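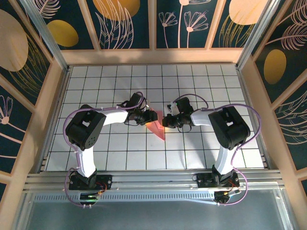

Section 4. Folding on the Grid Top

By now the grid top should be sitting level, the surface wiped, and the starter pack opened and within reach. If any of that is still undone, please go back to Section 3 before you begin, and take your time over the leveling in particular. A sheet laid on a sloping table will creep toward the low side while you are lining it up, and you will blame your eyes for it, as Zuleica Guimarães did for most of a September afternoon while she was trying out the first draft of these pages.

The Drudine folding set works with flat rectangular sheets of all sorts: paper, light card, thin craft foam, felt, and plain cloth that has been pressed. The steps are the same for all of them. Where one material wants different handling, you will find a note under the step.

4.1 Before the first fold

Choose a sheet in a color that stands out from the table. The lines on the Rullberg top are thin and dark on a pale ground, and a pink, red or blue sheet gives you a crisp edge to compare against them. White sheets can certainly be folded, and plenty of people do it every day, but we would ask you to leave them until the motions feel familiar.

Let the sheets rest out of the wrapper for a little while. They are packed tightly, roughly 100 to a pack, and the ones from the outside of the stack tend to hold a slight bow. If a sheet still bows after resting, turn it over and lay it with the hollow side down.

Note: Foam sheets remember being rolled much longer than paper does. Put them under a heavy book overnight if you can spare the time.

4.2 Placing the sheet

1. Lay one sheet near the middle of the top, with its longer sides running from front to back. You want bare grid showing on every side of it.

2. Pick a front-to-back line close to the left edge of the sheet and slide the sheet until that edge runs along the line for its full length. Work from the near corner to the far one. It is a small thing, but people who start at the far corner nearly always end up nudging the near one out again.

3. Look at the near edge and bring it parallel to the closest crosswise line. It does not have to touch the line. An even strip of white between the two is just as good, and many of us find it easier to judge.

4. Check the left edge once more. Squaring up the near edge usually shifts it a hair.

Note: From a normal standing position the far part of the grid looks narrower than the near part. Trust the lines and compare edge with line all the way along – please don't try to correct for what you see by turning the sheet.

Caution: Do not tape or pin the sheet to the grid top. Tape lifts the printed lines, and pin holes catch the edge of every sheet that comes after.

4.3 Steadying

Every fold in this manual is made with one side of the sheet held and the other side moved. The held side should be pressed straight down, close to the edge and a little above or below the middle, and it should stay pressed until the fold has been creased. If it is let go early, the sheet springs, and the corner you have carried over so carefully ends up somewhere new.

Press lightly. Arlindo Araújo, who did the bulk of our testing with felt, found that a heavy hold left a dent he could still see the following morning. With paper the dents don't matter so much, but a heavy hold does make the sheet skate when the other side is lifted.

4.4 The corner fold

The corner fold is the one we like people to learn first. It looks tidy, it shows up mistakes at once, and the triangle it makes is the start of the pocket, the wedge and the pennant in Section 6.

1. Hold the left side as described in 4.3.

2. Lift the near right corner just enough to get underneath it. Bring it up and over toward the left edge in a low, slow arc.

3. Let the corner come down so that what used to be the near edge lies exactly along the left edge. If you placed the sheet on a grid line, you can check against that line as well.

4. Keep the corner down and press the crease from the near left point outward. One firm pass is enough for paper. Cloth and felt like two passes, the second slower than the first.

5. You will have a triangle with a plain strip left over beyond it. Fold the strip down over the triangle if you are making the wedge, or leave it up if you are making the pocket.

6. For the wedge, turn the piece a little at a time until its longest side is parallel to the front of the table, and press that side again.

Note: Thick foam does not crease so much as bend, and it will open as soon as you let it go. Score it lightly along the fold line beforehand with the blunt tool from the kit (part 469), working on a cutting mat and never directly on the grid top.

Caution: Lift the corner, don't drag it. A dragged corner curls under itself, and with thin paper it will tear at the point.

4.5 The half fold

For the half fold, place the sheet again exactly as in 4.2. Hold the near edge this time, and bring the far edge toward you until the two meet. You may find the far corners want to arrive one after the other – that's fine, as long as both are lined up before you press. Crease from the middle outward to each side. Starting the crease at one end pushes any slack along in front of it, and you finish with a little pucker at the other end that no amount of pressing will take out.

When the half fold is done, the folded piece should still be square to the grid. If it has turned, open it, place it again and repeat. Rosimeire Brito keeps a small stack of twice-folded sheets for practice and says she likes them better than new ones, as the old crease shows her where she went wrong. We wouldn't use them for finished work.

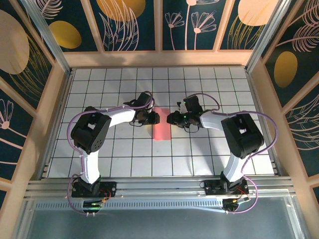
Can I fold more than one sheet at a time?

Two sheets of ordinary paper can be folded together, provided you line up their edges first and press the crease twice. Foam, felt and cloth should be folded singly, because the upper layer slides over the lower one and the corners will not meet.

4.6 If the fold comes out crooked

The point of the triangle sticks out past the left edge. The corner was carried too far. Open the sheet, smooth it flat and bring the corner over again, setting it down a touch short. It generally settles outward when the crease is pressed.

The triangle is neat but one layer has a ripple in it. The sheet was bowed when you placed it, or the held side slipped. Open it, turn it over and begin at 4.2.

The crease is sharp at one end and soft at the other. Press from the sharp end toward the soft end, keeping the same weight all the way along. If your table is high, try standing a little closer.

The sheet will not stay on the line. Check the level, then check that the top is clean. A little dust from felt is enough to make the next sheet wander, and a dry cloth takes care of it. Please don't use furniture polish on the grid, however nice it makes the place smell. It leaves the surface slippery for weeks.

4.7 Finishing up

Put finished pieces in the Jusbridge tray with all the folded sides facing the same way, and don't stack them higher than the rim. Opened sheets go back to the pack only if they have no crease. Wipe the grid top with a dry cloth, from the far edge toward you, and cover it if the room gets strong sun, which will fade colored paper left on it and in time the lines too.

If you plan to carry on the next day, it helps to leave one correctly folded triangle on the corner of the tray as a pattern. Benedito Fontes wrote the date on his and kept them in a row so that he could see his corners getting sharper, and we have left a page at the back of the binder for notes of that kind.

Continue with Section 5, Folding Cloth and Felt, or go straight to Section 6 if you will be working only with paper.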